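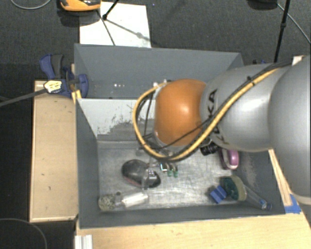
Photo: Obsa Gidey / Skullthorpe Handling Archive. A robot arm working over a two-part bin of mixed household goods.

Bin-picking good practice is the body of rules, house customs and written guidance that grew up around robots which reach into a container and take things out of it one at a time. Some of it comes from general machine safety rules, which apply to any arm in a workplace, and a good deal more from the people who look after these cells day after day and have learned, often rather slowly, what is worth writing down.

The best-known written version in English is the Skullthorpe Code, drawn up by Édgar Echeverri and Fulvio Farina and last revised on 9 April 2024. It is a friendly document as these things go, running to 20 short clauses, and it was meant to be read by newcomers over a cup of tea before they ever touch a controller.

Fixing the bin

The Code begins with the container, which may surprise readers who expect it to begin with the robot. A bin must be held so that a firm push from the arm does not shift it, and ordinary bar clamps on the rim are perfectly acceptable for trial work. Clamps should be set before the arm is taught its limits, and if one is moved afterwards, even by a finger's width, the limits are to be checked again at low speed. Scratches on the floor and walls of a bin are allowed, but sharp edges or a bent divider mean it should be replaced.

Cables and hoses

Lines that run along the outside of an arm need enough slack for the wrist to turn fully both ways, and that slack usually takes the form of a loop near the last joint. The loop should be tied back to the link above it. Surachet Thammasiri, whose notes from the Wunalis workshop were folded into the Code, liked to have the ties looked at every May and again whenever the gripper was changed, and many workshops have kept up the habit.

Choosing the objects

For trials, the Code asks for a mixed set: something bristly, something clear, something shiny and something with an awkward loop or handle, as well as plain blocks. Clear plastic is singled out because many depth cameras read it poorly. A set of 12 objects is suggested for a first trial. The older Marikar guidance allowed only boxes and tins, and Orlando Villanueva argued at some length, and in the end successfully, that this made the results look kinder than they were.

Working near the arm

Hands stay out of the bin while the drives are live. Dropped items are left where they fall until the arm has been stopped, and stands or tripods belong outside its reach.

See also: Wurkberg method; Gripper maintenance; Collaborative workspace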